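I've been trying to cancel a phone contract since July, and I've now reached the stage where I know the hold music well enough to hum the second verse. It has a second verse. You only find that out past the half-hour mark, and I'd rather have gone to my grave without it.

The contract is with Prolari, who took over my old provider, Bassi, in one of those mergers that are sold to customers as wonderful news. "Nothing will change," said the letter. Then the bill changed, the website changed, my password stopped working and the signal in my kitchen, which had been poor, became historical. I can now get two bars if I stand on the back step with one arm out, like a man hailing a taxi in a village that hasn't got any.

So, cancel. How hard could it be?

The website has a page called Leaving Us? with a picture of a sad-looking dog on it. Click the button and you're taken to a page listing all the things you'd lose, among them 5 streaming perks I didn't know I had. Click again and you're offered a discount. Click a third time and you're told that for security reasons cancellations can only be done by phone, between nine and five, by the account holder, who must have their customer number to hand. The customer number is on the website. The website had logged me out while I was looking at the dog.

I rang on a Monday, because I am a fool. The recorded voice said I was important, then that I was number 903 in the queue. I don't believe there were 902 people in front of me. I think somebody at Prolari picked a figure that would make a reasonable person hang up, and I'm sorry to say I have never been less reasonable in my life. I put the phone on speaker, leaned it against the toaster and got on with the day.

I did the washing up. I descaled the kettle, a job I'd been saving for retirement. I went through the drawer with the batteries in it and tried each one in the torch, and put the dead ones back because I'd lost track of which were which.
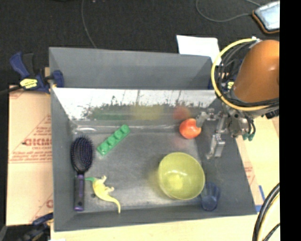
When a human did finally pick up, she was very nice, and that made it worse. I'd spent the whole morning polishing a speech. It had a bit about consumer rights in it. You can't deliver a speech like that to someone who has just asked how your day's going and seems to want to know. I said it was going fine, thanks. She asked why I was thinking of leaving, and I told her about the kitchen. She said she was sorry to hear about my kitchen.

Then she put me through to Retention.

Retention is a different animal. Retention called me by my first name and sounded wounded. Had I considered the Family Bundle? I live alone. Had I considered that with the Family Bundle I'd get four more SIM cards? I asked what I'd do with them, and there was a pause, and he said some customers liked to keep them as spares. I have thought about those customers a good deal since.

I held firm. He offered me 2,000 loyalty points. I asked what they could be spent on, and he said they could be put towards the Family Bundle. I held firm again, rather proud of myself by now, and he said right, he'd get that cancellation started, and could I just bear with him, and the line went dead.

I was on the back step at the time. Two bars.

I've written a letter now, on paper, and sent it signed-for to an address in Esevano that took me longer to find than the stamps did. The post office receipt is pinned above the fridge. Meanwhile Prolari have emailed asking how likely I'd be to recommend them to a friend, on a scale that starts at nought, and then emailed again to say they'd noticed I hadn't finished the survey.

If anyone has managed to get out of one of these and can tell me which option to press, the comments are open. Please don't say four. Four is the music.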